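**Robotics module, handout 6: what we saw on the Claseseck visit**

I've typed these up from my scribbles on the coach back from Hemel, so forgive the order. If you missed the trip, read this before the seminar and borrow somebody's notes for the Ellwood talk (I spent most of it looking for my glasses).

We were let in at 10 and went straight to the two-arm bench, which was the bit I most wanted you to see. It's a pair of arms bolted down facing each other over a wooden table, so both can reach the middle. Remember the word *workspace* from handout 4? Each arm has its own, and the interesting part is where they overlap. Put the job in the overlap and either arm can do it, but now they can also bump into each other!

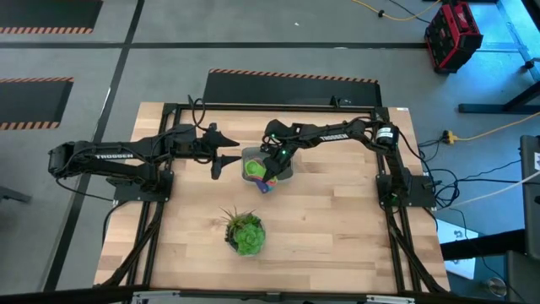

The job on the day was picking bits and pieces out of a tub. It sounds dull until you think about what the gripper has to cope with: things lying on top of one another, soft next to hard, and see-through sides that a camera can easily misjudge. Somebody asked why they didn't just lay everything out in neat rows. Good question, and the answer we got was that neat rows were last year's project.

A few things to get into your notes:

- **Parallel-jaw gripper.** Two fingers that open and close in a straight line. Simple and cheap, but fussy about which way round it meets an object.
- **Taking turns.** When one arm goes into the tub, the other should hang back. Have a think about how you'd write that rule.
- **Cables.** They need enough slack for the longest reach. I bang on about this every year and I'll do it again.

After tea we had the Amano session, where they showed us the log from a long run: 223 picks, and a column for what went wrong with each failed one. I loved that column. Please copy the idea for your own projects, even if your robot is made of lolly sticks.

**For the seminar:** sketch two overlapping workspaces from above, mark where you'd put the tub, and write half a page on why. Room 16, bring a pencil.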